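Search plants, bugs, advice

Clellonen Garden Help

Leaves going brown on my new shrub

I planted an evergreen barberry in April, bought from the Urivau nursery for 277, and now the lower leaves are crisping up! It gets morning sun and I water two times a week. Did I put it in the wrong spot, or am I drowning it?

Hryhorii Symonenko
Sounds like too much water to me (I killed one that way, sorry to say). Poke a finger down 3 inches, and if it's still damp, leave it alone. I'd also pull the mulch back from the stem.
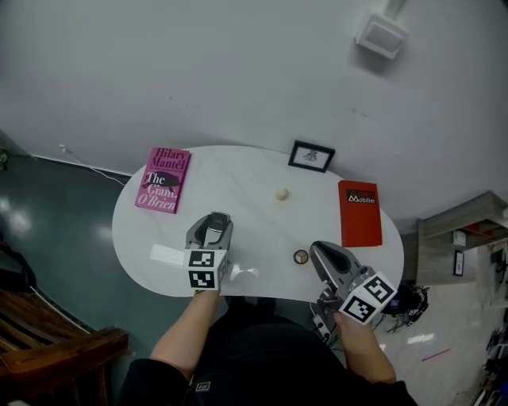 Mine sulked for a whole season and then came back fine, so don't dig it up yet. Wait for spring growth.

Nillemetti
mine does this every fall lol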